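Hostik Bench Course, Handout 4
Picking small things out of a tray with two arms
Caltcombe evening group, notes by Shireen Naidoo

Before you read on

Handout 3 was the one with all the geometry, and I know from your faces that it was a lot. This one is mostly practical. Bring it to the bench, write on it, spill coffee on it if you have to (away from the bench please!). If you missed the last session, ask Gert Lekota for his copy of the calibration sheet, because I've used his joint limits all the way through and not the ones I read out in class. Mine had a sign wrong on the left elbow. Sorry about that.

What we're doing

The job sounds silly when you say it out loud. There's an orange tray, there are small bottles and other bits and pieces, and you drive two arms so that things go from the table into the tray or from the tray onto the table. That's it. You'll record your runs, and in November we'll use the recordings for the learning part of the course, so sloppy driving now comes back to bite you later.

I used to start people on big foam blocks and I've stopped. Foam blocks forgive everything. You can come in crooked and squeeze far too hard and the block still ends up where you wanted it, and then you meet your first bottle with a narrow cap and none of your habits are any good. So we start small.

Getting set up

Work in teams of four. Two of you drive, one arm each, one watches the camera views and one writes the log. Swap whenever you get tired, and you will get tired, especially in the shoulders.

Bring both arms to their rest pose before you turn on recording. I want every run to start from the same place. Forough Nazari's team skipped this last year and ended up throwing out 40 runs, and she has asked me to tell you so, with feeling.

Put a tall object at the back of the table. We use the lamp. It gives the wrist cameras something big to be blocked by, and I'd like you to find out what that does to your picking while you're still driving by hand.

Check your cables through a full swing of each arm, slowly, with one person doing nothing but looking at the cables. Do the same for whatever is lying on the table. A cable on the tabletop is fine if you meant it to be there and wrote it down.

Reading the views

You have a camera looking down on the table, a low one at table height, and the ones on the wrists. They disagree with each other all the time, and most of what I'd call skill at this bench is knowing which one to believe. The top view is lovely for left and right and pretty bad for height. A gripper that looks like it's right on a cap can be well above it. The low view sorts out height for you but loses anything behind the front wall of the tray. The wrist view is the one you want for the last little bit of a grasp, and for everything else it's mostly fingers.

Go through these with your team before you touch anything, and argue over which way you'd move each arm next.
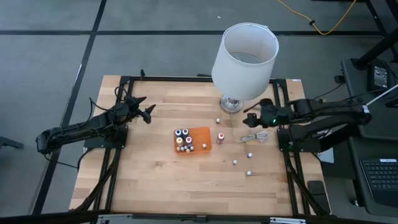 Top view. Note the white balls outside the tray as well as in it. 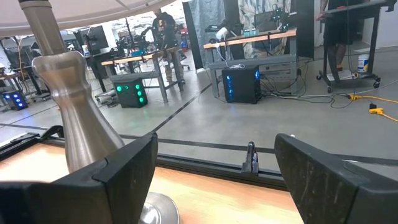
Wrist view, with the lamp close on the left.
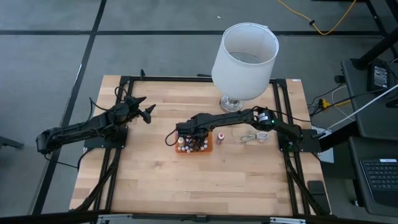
Top view again, right gripper down over the tray.

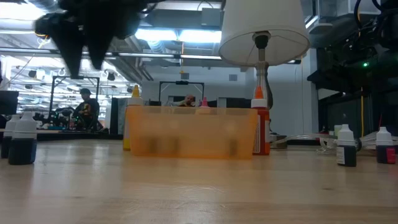

Low view, across the orange bin, with squeeze bottles behind it and dropper bottles out to the sides.

Driving the grasp

1. Say out loud which object you're going for. It feels goofy for the first few minutes and then it doesn't. Your partner can't read your mind, and with the arms facing each other you both tend to want the same bottle.

2. Move over the object using the top view, and stay high. Higher than you think.

3. Now switch to the low view and come down until the fingertips are level with the top of the cap. Stop there.

4. Use the wrist view to center the fingers. Small moves. If the object slides out from between the fingers in that view, back up and recenter, don't chase it.

5. Come down the rest of the way and close gently. The tray walls flex a little, so if you feel the arm pushing on something you can't see, it's probably the rim.

6. Lift straight up before you move sideways. Please. I've watched so many good grasps end with a row of bottles going over like dominoes!

The other arm should be parked open and off to its own side for all of this. When it's time to hand over, the arm holding the object stays still and the empty one does the moving.

White balls are a separate problem. They roll, so closing one finger faster than the other just sends them away from you. Come in with the gap lined up over the middle and close evenly, or trap the ball against the tray wall (allowed, but log it as a wall grasp).

What goes in the log

Team, who drove which arm, what was on the table at the start, which object you called, and how it went. "Missed" isn't enough for me. Missed high, missed left, knocked the neighbor, closed too early, lost sight of it behind the lamp, any of those is useful. If you stopped a run partway, keep it and mark it stopped.

Photograph the table from above before the first run, so the next team can set it out the same way. Ardalan Tabrizi has a nice printed grid for this if you want to borrow it, though I find it slides around.

For next time

Read the first half of the Farahani notes, up to the section on camera delay. Skip the derivation. Come with one run you think went well and one that annoyed you, and be ready to show both from two different cameras. We'll start with the annoying ones.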